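The Color That Stayed Through Winter

Paint has a way of choosing you. I went into the hardware store in Fulldale last October for a quart of plain white, and I came home with two gallons of a deep, moody teal, feeling as guilty and happy as if I'd adopted a dog. 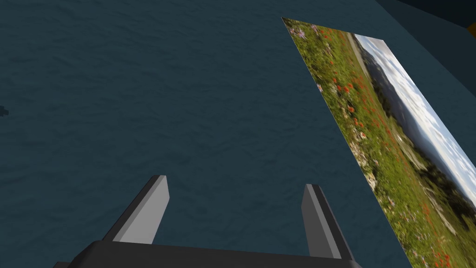 My grandmother's house was all cream, you see, every room of it, and I grew up believing that dark walls were for restaurants and people with 400 books on sailing. It took me three evenings of holding swatches up to the lamp before I dared to open the can. 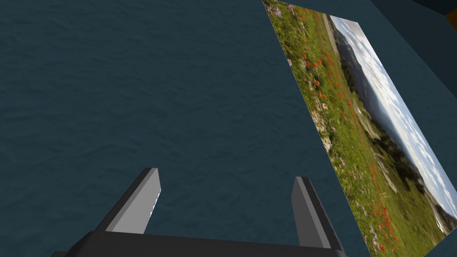
Dark colors do ask for a little patience. They drink up the light at breakfast and give it back, somehow, by suppertime – at least mine do – and they like a second coat more than the label will admit.

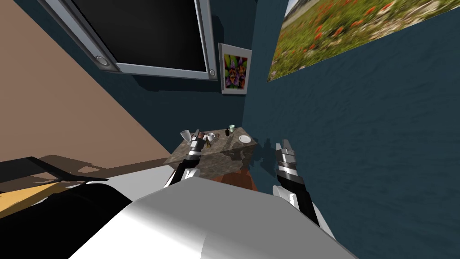 Friends who swore they'd never leave beige have since begun asking for the name of the shade. I tell them to try a big patch first, live with it for a week, and look at it on a gray morning before they move a single chair.

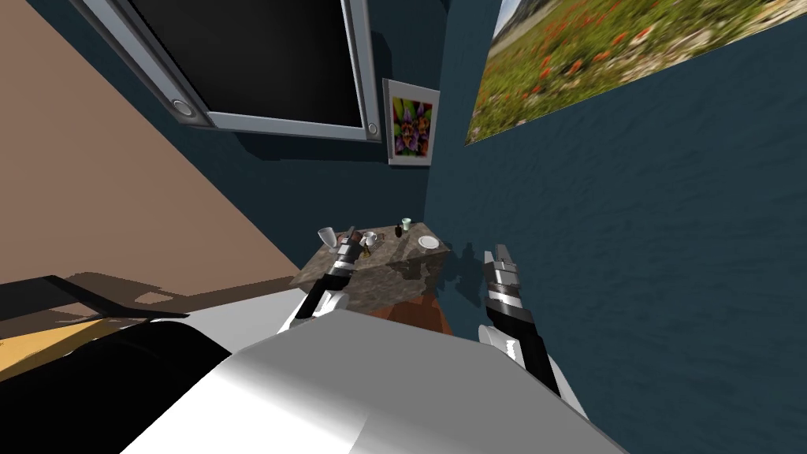
Flowers in purple and magenta, hung against a dark teal wall.

As for the white paint, I still haven't bought it, and the pantry door is still waiting.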